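The Govdale club met in the staff kitchen at Holtness that year, after the old shop room was given over to storage. The building went up in 1874 and the kitchen had been redone many times since, most recently with a light grey counter that everyone was told to keep clean.

Agnese Butkienė had nine students in June and five by the end of summer. Two of them, Besson and a quiet girl named Mevia, stayed late to work on the fries.

The task sheet was one line long. Move the food without breaking it. Other clubs had picked grapes or crackers. Besson had picked french fries on a day when he was hungry, and by the time he thought better of it the form was already in.

The bare fingers cut the first fry in half. They cut the second one too. Mevia lowered the closing force until the gripper could hardly hold anything, and then the fries slid out and landed on the counter.

"It needs skin," she said.

Besson tried a rubber glove. It bunched up and stuck to the food. He tried a sock, and Agnese made him take it off.

Mevia tore a length of paper towel from the roll and wound it around one finger, then the other. She kept going until it looked like a hurt hand.

"That's too thick," Besson said.

"Then we'll take some off."

Agnese sat by the door with her coat on her lap. She had told her sister she would be home by six – it was well past that now. She had taught for more than 9 years before she learned to stay quiet at this point in an evening, and she stayed quiet.

Besson set out another lot of fries on the purple plate. Mevia typed in the new numbers and checked them against her notebook, moving her lips as she read.

"Do you want to run it?" she asked.

"You wrapped it. You run it."

She put her finger on the key and looked over at the arm.

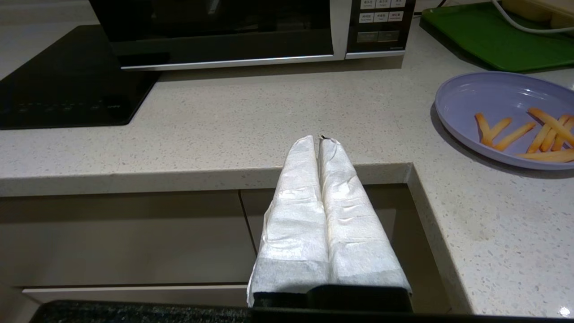 "Well, go on," Agnese said from the door, and Mevia pressed the key.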